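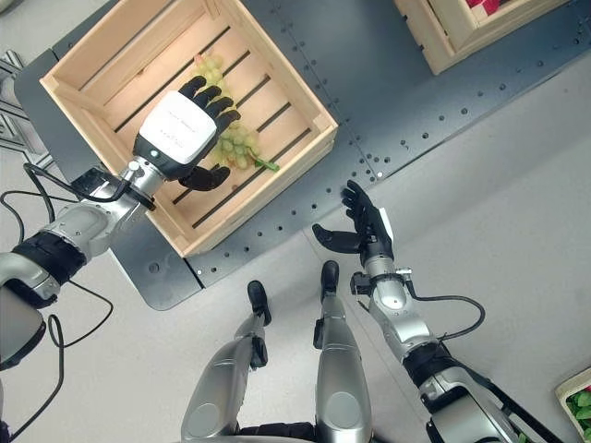 Having spent two years telling anyone who would listen that they were finished with guitars, Imby have a new single out, and it has guitars on it. Lots of them. "Festent" arrives in June on the tiny Ryu label and runs to nearly 8 minutes, a good half of which is the four-piece deciding whether to start.

Singer Stamatia Vasilakis says the song came out of a rehearsal at which the synthesizer wouldn't turn on. "We'd thrown away the manual," she says. "Fotis had brought a guitar along. He said it was for a friend." Fotis Katsaros declined to name the friend.

The band recorded it with producer Anika Tillman, who also made their debut, "Vonine," a record that sold 1094 copies and was described by one college radio station as "long." Tillman had them play the new one live in a single room, 18 times, and then used the second take.
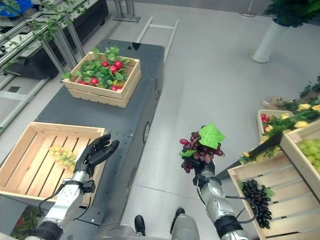
The B-side is a shorter and much sadder affair called "Two Bunches," written by drummer Orhun Değirmenci, who has never written a song before and sings it like a man reading out a parking ticket. It's the better of the two tracks, and the band seem a little annoyed about that. The lyric concerns a couple splitting up and dividing the contents of the kitchen, down to the artificial fruit: one of them gets the dark red grapes with the green leaf on top, the other the pale ones lying in a slatted crate. Then comes a trumpet, played by Shigeru Higuchi, who was booked for both songs and appears on the wrong one.

There will be 400 copies on seven-inch vinyl, which means "Festent" has been split across both sides and "Two Bunches" moved to the download. A short run of club dates follows, starting at 8 p.m. sharp each night, according to the label. Anyone who has seen Imby before can plan on nine-thirty — Katsaros still has to tune.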